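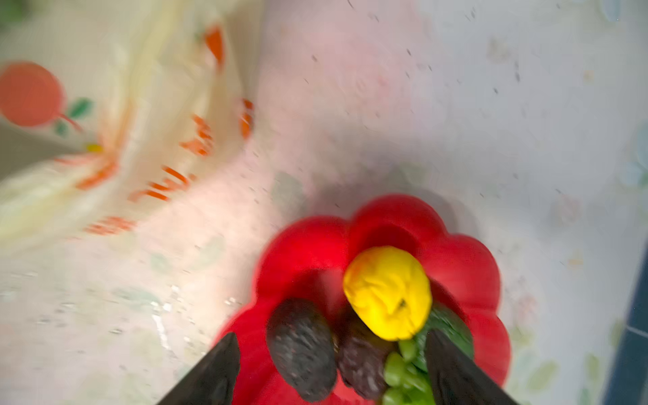 A fruit bowl is an open dish used to hold and display whole fruit at room temperature, usually on a dining table, sideboard or kitchen counter. It is wider than it is deep, so that the fruit lies in one or two layers and air can reach it. Small vegetables are often kept in the same dish.

Form

Most fruit bowls are round. Scalloped bowls have a wavy rim divided into lobes, and when the lobes are deep the whole vessel takes the outline of a flower. Footed bowls stand on a short stem and are sometimes called compotes or tazzas. Pierced and wire bowls let air in from the sides. Common materials are glazed ceramic, glass, wood, metal and plastic.

Contents

Apples, citrus fruit, bananas, pears and plums are the usual contents. Avocados are left in the bowl until soft and then moved to the refrigerator. Grapes are commonly served from a fruit bowl but keep much longer when chilled, and are normally set out on the day they will be eaten. Lemons last for a week or more on the counter before the skin begins to dry and wrinkle.

Ripe bananas, apples and avocados give off ethylene, a gas that speeds the ripening of fruit stored near them. Heavy fruit is placed at the bottom and soft fruit on top to limit bruising.

Artificial fruit

Bowls are also filled with imitation fruit made of wax, glass, wood, papier-mâché or plastic. These are used for decoration, in shop displays and in children's play kitchens.

Collections

The Prekcombe Museum of Tableware holds 148 fruit bowls, the oldest dated 1672. Its catalog, compiled by Noreen Khokhar, groups them by rim: plain, scalloped, fluted and pierced. The scalloped group was rehung with new labels in January.

See also: Centerpiece; Compote; Still life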